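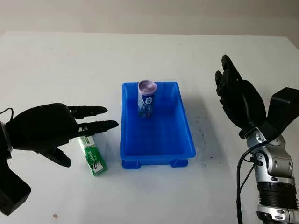
Rekard Tabletop Chores: data card

Summary

Rekard is a set of recordings of two-armed robots doing small jobs on a table: putting things into a tray or bin, taking them out again, and clearing the surface. We collected it to get a plain answer to a plain question, namely how much of this work a robot can do today without a person stepping in. For most of the jobs the answer is still "some of it."

What is in the set

200 episodes, split over four jobs:
- put groceries and packets into a tray
- take them out and stand them on the table
- move items from the tray to a bin
- clear the table in any order

Each episode has a head view, wrist views where available, joint positions, and a text label for the job. 100 episodes were driven by a person. The rest were run by a policy trained on the first half.

Items are ordinary packaged goods. A canister standing in a blue tray with a small green and white box next to it on the table is a typical layout. Item positions change between episodes. Tables were not wiped between runs, so expect specks and crumbs.

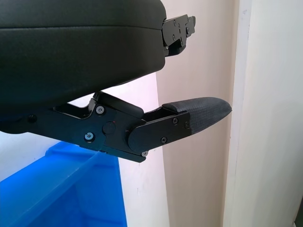
Posted by the Urkano data team, January 15, 2021

Hands and grippers

Files in the Dhillon folder use jointed hands with fingers. Files in the Bilow folder use a gripper with textured fingertip pads. The folder names are just our station names. Do not mix the two when training on joint positions, as the columns are different.

Results so far

The policy finished 37 of its 100 episodes with no help. Tall, stiff items went best. Small boxes were often knocked over before the fingers closed. Soft bags were worst, and we left them out of this release.

Speed is the other problem. A person clears the table in a few seconds. We stop the robot after 15 minutes and mark the run as failed.

Known issues

- Some wrist views are partly blocked by the gripper housing. We kept them in.
- Lettering on packages is often too small or too blurred to read. Do not use the set for text reading.
- Light backgrounds can look washed out in the wrist views.
- "Success" was marked by one person per episode and was not checked again.

Not covered

Dishes, laundry, liquids, and anything involving a stove or a blade. Results on this set say little about a full kitchen or a packing line.

Next release

Planned for June, with soft bags and a second table height. Column names will stay the same.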